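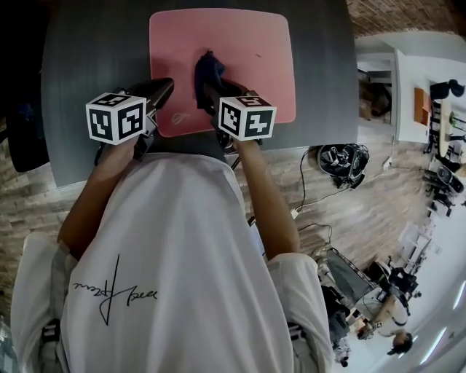 Cube pose tracking: dropping single-marker solves

Both hand-held grippers carry a white cube with fiducial markers on its faces. Until November I solved the pose per marker and averaged the results. With one face in view this gave the usual flip ambiguity, and the gripper trajectory jumped between two orientations whenever the cloth work brought a cube round face-on to the camera.

The tracker now collects corners from every visible face and runs one solve against the full cube model. If only one face is seen, it keeps both candidate solutions and picks the one closer to the last accepted orientation. After a gap of more than 7 frames it refuses to pick and marks the segment invalid.

On the Hartono set, 21 recordings of cloth folding, flips fell from 700 to 2. Both remaining ones start on a single face, so there is no history to compare with. Lenka Kratochvíl wants a backward pass for those. I have not written it yet.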